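**Table finish report, draft 2, 29th November**

Our group was asked to test whether the finish on the study room tables does what the supplier, Wisteck, says it does. Their sheet promises a surface that "resists everyday wear for years." I went in doubtful and I'm still doubtful, partly about the claim and partly about our own method.

Hanneke Brouwer handled the rubbing test: 200 passes with a dry cloth, then 900 with a damp one, on a pale tabletop with long, fine grain. We picked a light table because we assumed scratches would be easy to spot. I'm no longer sure that was smart. Light bounces off the smooth finish and washes out the grain, and a faint mark could hide in that glare. 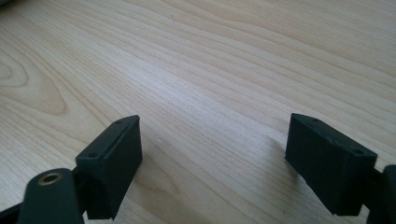
Morena Barbieri scored the surface on a scale where 5 meant no visible change. She gave it a 5 every time. Hanneke gave it a 4 once, then changed her mind after moving to the other side of the table. That bothers me more than the score does – if the angle decides the answer, we are grading the lamp.

The coffee ring test has the same problem. We left the cup for 8 hours in October, and the heating went off overnight, so the drying time means very little.

What I would accept from our results: a cloth doesn't do obvious harm. What I would not accept is "for years." We also never tried the Emberg cleaner the school uses, and that should go in before anyone quotes us.

Still to do: repeat with side lighting, and score without talking to each other.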